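Kakum Court Tenants' Association
Minutes, Wednesday, 7 p.m., ground floor lounge

The meeting opened at ten past, once the chairs had been found. Last month's minutes were approved by everyone who had read them and several who had not.

Laundry room. The contract with Saludo ends in January. Saludo has offered to renew and to replace up to 5 dryers. Beltard has also bid and would charge $800 less a year, but wants the coin slots gone and an app in their place. Discussion of the app lasted longer than a full spin cycle.

Roof. Brinotero quoted $4000 to patch the leak over the east stairwell. The bucket, now in its second year of service, was thanked.

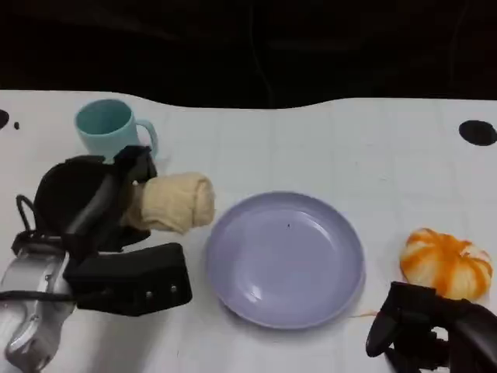 One tenant asked whether the Brinotero price covered the stained ceiling under the leak or only the roof itself, and said the last patch had left the top landing looking like a map of Ohio. The chair will ask and get the answer in writing. The vote on the roof was put off until then.

Bike storage. The $80 yearly fee stays. Bikes with flat tires and no tag will be moved to the back fence — this was also decided last spring, and the bikes are still there.

Other business. The request for quieter doors was heard over the noise of a door.

Next meeting: January, same room. Adjourned 8:40 p.m.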